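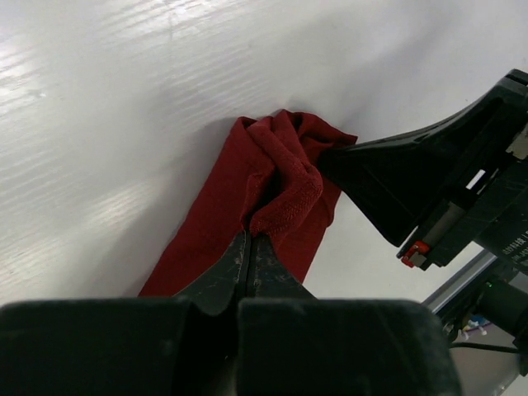

Suvska 战地书信转录集 说明

先写个大概，后面再补。

内容
一战期间士兵家信的转录文本，共600封，全部来自Suvska收藏。原件是手写的，有铅笔有墨水，铅笔的那批难认得多。每封一个txt，文件名就是收藏编号，别改名，改了索引对不上。

目录
letters 正文
index.csv 寄信人、收信人、部队番号、寄出地
notes 校对笔记，比较乱，Oona Kinnunen写的那几份最有用
old 旧版转录，留着比对，不要引用

转录规则
原文拼写照抄，错字不改。
看不清的字用方括号加问号。
审查员涂黑的地方写[涂]，不猜。
换行不保留，分段保留。
地名不统一，同一个村子可能有三四种写法，索引里给了归并后的名字。

谁做的
转录：Helmi Savolainen、Eero Tuominen
校对：Anneli Valtonen
脚本和索引：Erum

已知问题
大约22封没有寄出地，信封丢了。
部队番号有错，尤其是1917年以后改编过的步兵营，Eero在查。
有4封疑似同一个人写的但署名不同，暂时分开放。
index.csv用Excel直接打开会乱码，先选UTF-8再导入。
炮兵那部份还没校第二遍，引用前请对一下扫描件。
日期有两种写法混用，日在前和月在前，还没统一，排序的时侯小心。

扫描件
不在这个包里，太大。要的话写信给Anneli，说明编号和用途，一般周三统一回。

使用
研究、教学随便用，注明Suvska收藏和转录人就行。出版要另外问，有几家后人要求不公开全名，index里标了restricted的请只写首字母。

更新
四月：补了医护兵的信，改了2处编号重复。old目录没动。
下一版打算加人名对照表，Oona那边已经有个草稿，格式没定。

发现错字直接提issue，带上编号和行数，不带编号的没法查。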